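Recordings from the March open day at the Brokdale hall, kept as shown to visitors. Maintained by Tülin Altıntaş.

## Contents

- 1,064 episodes, toy kitchen tasks only
- 2 camera views: `head` and `wrist`
- 30 Hz, joint states and gripper width included
- `notes.csv` – free-text remarks by the operator

The demonstration used a black tabletop inside a black fabric enclosure. Toy food, a tray, a basket and a small white appliance stayed within reach of the gripper.
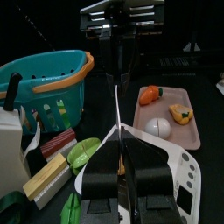 Episode length varies a good deal. Visitors could ask for a task by name, and Iulian Sârbu typed the request into the `prompt` field as spoken, spelling mistakes included. Roughly 200 prompts are in Romanian or Turkish and have no translation yet.

## Layout

```
imarero/
 episodes/
 prompts.json
 notes.csv
```

Objects were moved between episodes without a fixed plan. Do not assume that a start position carries over from one episode to the next.
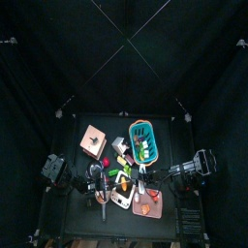 ## Known issues

- Timestamps in the morning session drift between views. Use `sync_offset`.
- `success` was set by hand during the visit – treat it as a weak label.
- Audio was removed before release.

Loader: `ruveo.load("imarero")`. Send corrections to Tülin with the episode number.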